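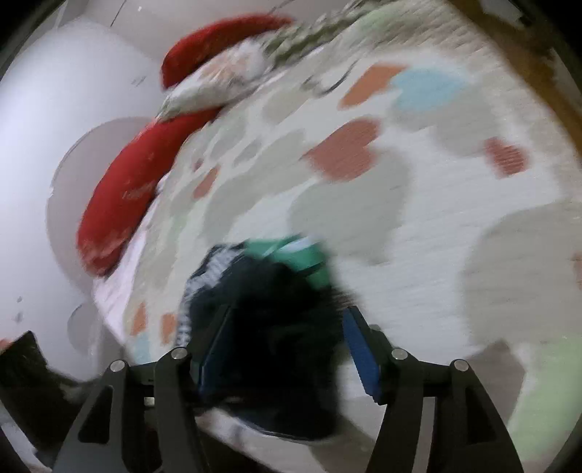 Flurden Home Demonstration Program: Frequently Asked Questions

The Flurden Home Demonstration Program collects examples of ordinary household tasks performed with the Motau hand-held gripper. The answers on this page apply to all enrolled households.

What is a demonstration?
A demonstration is one complete performance of one task, from the moment the gripper leaves its starting position until the item has been put down and released. Picking up a shirt and placing it in a basket is one demonstration. Folding the same shirt is another.

Do I need experience with robots?
No. Participants complete a training session of two hours at the Arken office before receiving equipment. The session covers handling, charging, and uploading.

Why do I hold the gripper instead of steering a robot arm?
The Motau tool records the motion of your own hand and the view from its camera. These recordings are later used to train an arm fitted with the same fingers. Remote control is used only in the Ouali study, which takes place at the Arken office and has a separate application form.

Which tasks may be recorded at home?
Your task sheet lists them. The current sheet covers clothing, bedding, and table setting. Clothing may be picked up from a bed, a chair, or the floor. Please do not record tasks involving knives, glass, or hot liquids.

Should I tidy the room first?
No. Leave bedspreads, pillows, and other furnishings as they normally are. Remove mail, medication, photographs of people, and anything showing an address.

How fast should I move?
Work at a steady pace, somewhat slower than you would with your bare hand. Sudden turns of the wrist blur the recording and may cause the software to lose track of the tool's position. Short periods of blur are acceptable, and the recording need not be stopped.

What if I drop the item?
Continue. Pick the item up again and finish the task, then press the flag button once. Recoveries of this kind are kept and labeled separately.

How should I grip soft or bulky clothing?
Close the fingers fully on a fold of the fabric before lifting. Heavy garments may hang below the pads, provided they do not cover the camera.

How many demonstrations are required?
Each household is asked for 700 demonstrations over 18 weeks. Households that fall short remain eligible for payment on the recordings accepted.

When are uploads due?
Uploads close each Monday at noon. Late files are counted toward the following week.

May other members of my household take part?
Adults may do so after completing the training session and signing Form 193. Children may not operate the gripper.

May I withdraw?
Yes, at any time and without giving a reason. Return the equipment to the Arken office and state in writing whether your existing recordings should be deleted.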